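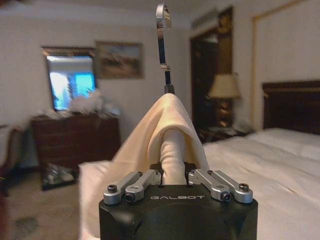 Wrist view, cream cloth on a hanger, bed already made.

The spreadsheet is called "robot money" and it has 11 tabs, which should tell you how the planning is going.

When Vesela Babić asked me to work out what it would cost to put a robot on room duty at Clunda, I figured on an evening with a calculator. You price the arm, you price the gripper, you add tax, you go to bed. That was before the quotes came in. Guris sent one page with one number on it and a very nice font. Farahani sent 4 pages and charged separately for the cables, the crate the cables come in, and a person to open the crate.

I've come to prefer Farahani. At least I know what I'm being robbed of.

Cloth is where the budget goes soft. Every sales call starts with a robot picking up a block, and I have yet to meet a guest who leaves blocks on the floor. Our list is things on hangers, sheets, towels, and whatever that is in front of the dresser. So I've added a line for fingertips (they wear, says everyone selling fingertips) and another for spare hangers, the cheapest item in the whole file and the only one I've been allowed to approve myself.

Then there's the 1,000 I put down under "room stuff" — lamps, mostly. Vesela wanted to know why a robot budget needed lamps. I asked her to picture a pleated shade next to a moving arm and she raised it no further.

Still open as of 25/07/2025:

Lease or buy. Drekotport will lease for two years, and the monthly figure looks friendly until you multiply it.

Who pays for carpet cleaning. It's in my tab for now, under protest.

Whether training hours count as equipment. Accounting says no. Accounting has also asked if the robot needs a parking space.

The order has to go in by October if we want anything before the busy stretch. I'm waiting on a revised quote from Guris, ideally with a second number on it.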